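Jellholm Bakery, Kitchen and Premises Inspection Checklist
Site: Pivholm production kitchen
Period: May
Lines: sheet cakes, brownies, filled cookies

Ratings: S = satisfactory. A = action needed. N = not checked at this visit.

Section 1. Receiving and dry storage

1.1 Flour, sugar and cocoa stored off the floor: S
1.2 Lids fitted to all ingredient bins: A
Comment: The lid of the powdered sugar bin is cracked along one side. A replacement is to be ordered from Grakeck under the existing account.
1.3 Lot numbers recorded on arrival: S
Comment: Records were compared with invoices for the month. All 31 deliveries had a matching entry.
1.4 Nuts kept on a separate rack with their own scoops: A
Comment: The rack is correctly labeled. One scoop was found in the oat bin and was removed for washing. Staff on both shifts are to be reminded of the color code.

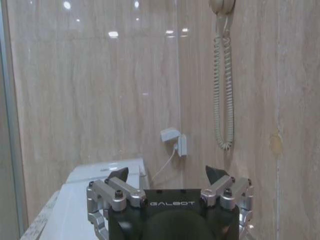 Section 2. Mixing and baking

2.1 Mixer guards in place and working: S
2.2 Mixer bowls free of chips and loose paint: S
2.3 Deck oven door seals intact: A
Comment: The lower seal on deck 2 has hardened. The Jurić service contract covers this part. The oven may remain in use until the repair visit, provided that the door closes fully.
2.4 Oven thermometer agrees with display: S
Comment: Readings were taken at 350 degrees on each deck after 15 minutes.
2.5 Dry oven mitts available at each station: S
2.6 Parchment and pan spray stored away from heat: A
Comment: Spray cans were standing on the shelf beside the proofing cabinet. They were moved during the visit to the cupboard by the scale. The shelf is to be marked "no aerosols."

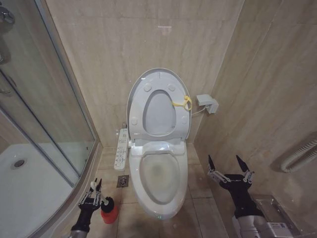 The same shelf also held two open boxes of cupcake liners. Liners are to be closed up at the end of each shift and returned to dry storage.

2.7 Egg wash discarded at end of shift: S
2.8 Allergen order followed on the production sheet: S
Comment: Plain brownies were scheduled ahead of walnut brownies on every sheet reviewed.

Section 3. Cooling, cutting and packing

3.1 Cooling racks clean and free of rust: S
3.2 Knives and cutting frames washed between batches: S
3.3 Labels match the product in the tray: A
Comment: Of 1,256 labels printed for the blondie line, 13 carried the former ingredient list, without milk powder. They were withdrawn before packing. The old template must be deleted from the label computer, and the shift lead is to initial the first label of each roll.
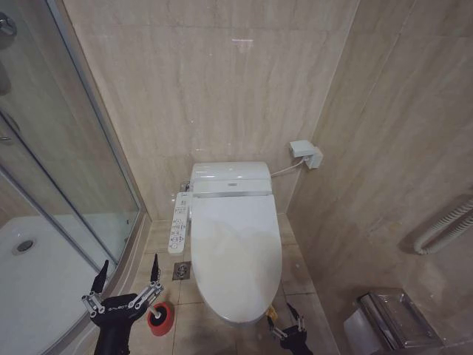
SECTION 4. HYGIENE AND STAFF FACILITIES

4.1 Hand sinks supplied with soap and paper towels: S
4.2 Handwashing notice posted at kitchen entrance: S
4.3 Aprons removed before restroom use: S
Comment: Hooks have been fitted outside the restroom door, as requested in the previous report.
4.4 Restroom included on the daily cleaning sheet: A
Comment: The sheet has a line for the restroom, but initials are missing for the closing shift on several days. A completed sheet is required for each day of production.

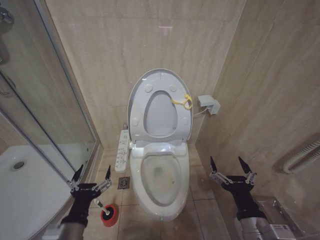 Initials must be entered when the work is done and may not be added later from memory. Supervisors are to collect the sheets at closing and file them with the oven temperature log.

4.5 Hair coverings worn in production areas: S
4.6 First aid box stocked, including blue bandages: S
4.7 Lockers free of food: N

Section 5. Follow-up

Items 1.2, 1.4, 2.6, 3.3 and 4.4 are to be closed by the site within 15 working days. Item 2.3 remains open until the service report is received. Item 4.7 is carried over to the next inspection.

Supervisor initials: ________
Inspector initials: ________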